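# Packed lunch

A **packed lunch** is a midday meal got ready at home and carried to wherever it will be eaten, whether that is a school, a workplace, a riverbank or the top deck of a bus. 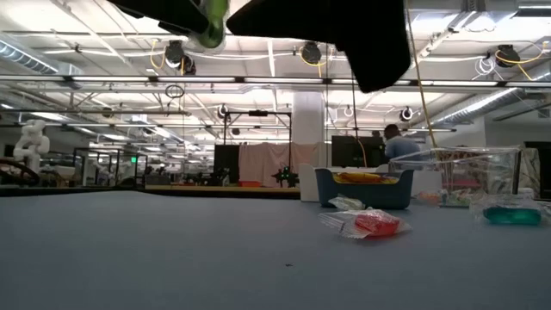

It goes by a good many names, depending on who is talking and where they grew up. In parts of northern England and the Midlands it is "snap" or "bait", in the south-west it may be "crib", and plenty of families simply say "sandwiches" even on days when there are none.

## Background

People have carried food to their work for as long as they have worked away from home, and for most of that time it was bread, with cheese, onion or cold meat if the household could run to it. Farm hands tied theirs in a cloth. Miners liked a metal tin with a close-fitting lid, which kept out the dust and - just as usefully - the mice. The Cornish pasty belongs to the same family of foods, being a whole dinner that can be held in one hand.

## What goes in

The sandwich is still the heart of the thing in Britain, usually with a piece of fruit, a packet of crisps and something sweet for afterwards. Leftovers do very nicely too, and a wide-necked flask of soup is a great comfort in the colder months. Wet fillings such as tomato are best kept apart from the bread until the last moment, although there are people who are fond of a soggy sandwich and will defend it warmly.

## Wrapping and carrying

Greaseproof paper was the usual wrapping before foil and cling film came along, and it has lately come back into favour. Lidded boxes suit soft things that bruise or squash, while clear plastic bags take up hardly any room and can often be rinsed out and used again. A small ice pack keeps meat, fish and dairy foods safely cool through a warm morning.

## Local customs

In Prenton, the Flanagan bakery sells a "lunch end" every Wednesday, a short crusty loaf meant to be split and filled at home. The Ratness walking club holds a shared packed lunch each April, to which 59 members brought food at the most recent outing, and swapping is very much encouraged - egg and cress goes first.

## See also

- Picnic
- Lunch box
- Ploughman's lunch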